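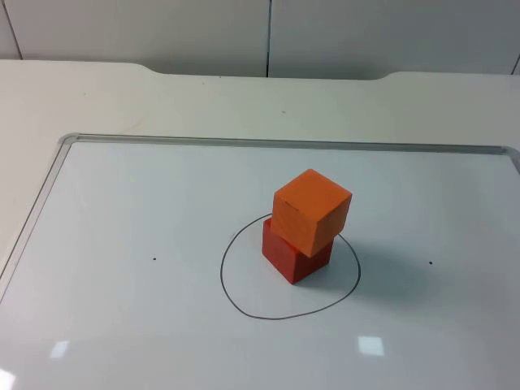 *Orange on red, inside the circle. Board is the dry-erase one from my office.*

**Muvik two-arm kit: worth the money for a small shop?**

**benchrat_derek** wrote:

Hi all, Derek Bellamy here, mostly a lurker. I've been poking at the Muvik kit since July and I keep getting messages about it, so I figured I'd start a thread and you can all argue in one place.

My test is dumb on purpose. Two wooden cubes, a marker circle on a whiteboard, a dot on either side so I can line the board up again when somebody bumps it (me, usually me). Stack one cube on the other inside the circle, take them down, do it again. I ran 40 tries on the latest settings and got 38 stacks that stayed up. I don't score for neatness, and you can see from the pic that I probably should!

Likes: setup is quick, the arms are quiet enough that I can take a phone call, and the teaching mode is really friendly. My kid had it doing stuff before I'd finished reading the booklet. Dislikes: the cables are too short and the software forgets my saved positions whenever it updates. I paid 3,000 for the pair, before shipping.

---

**toolcrib_tam** wrote:

38 sounds great until you look at that orange block. It's twisted and it's hanging over the back of the red one. If that was a part going into a fixture I'd be pulling it out by hand. What's your placement error? Did you measure it?

---

**benchrat_derek** wrote:

Nope, didn't measure. Fair point. The Muvik page has a number for repeatability but I never checked it, and I'm not going to quote it like I did. For what I want (moving sample jars from a tray to a scale) it's close enough.

---

**Elisa Leone** wrote:

I had the Rindero for a year before switching, and I think Tam is being a little hard on it. Blocks like that are tougher than they look. If the grip is a hair crooked when you pick up, it's going to be crooked when you let go, and that's on the teaching as much as the arm. Derek, try slowing down the last part of the move, just before release. Mine got a lot straighter when I did that.

Also, is the shiny board giving you any trouble? I had a glossy top on my old bench and the camera tracking hated the overhead lights.

---

**benchrat_derek** wrote:

Ooh, I'll try the slow release, thanks. And yeah, there's glare on the board near the bottom. I keep the blocks up in the top half of the circle and haven't had an issue there, but I haven't tried working down by the bright spots either.

---

**toolcrib_tam** wrote:

So your score is for one part of one circle. I'm not trying to be a jerk, but people are going to read "38 out of 40" and buy one. The Sastero costs more and I'd still take it over this, support alone. I called them on a weekend once and got a person.

---

**cheung_fan** wrote:

Support with Muvik is slow, agreed. I waited 10 days for a replacement gripper pad. Nice people, good pad, long wait.

---

**Elisa Leone** wrote:

For classroom or hobby use I'd still say go for it. For anything you ship to a customer, borrow one first.

---

**benchrat_derek** wrote:

OK, I'll do another run with the slow release and put a ruler on every stack this time. Tam, how do you want the twist measured, corner to corner or by angle?

---

**toolcrib_tam** wrote:

Angle. And move the circle around the board between runs.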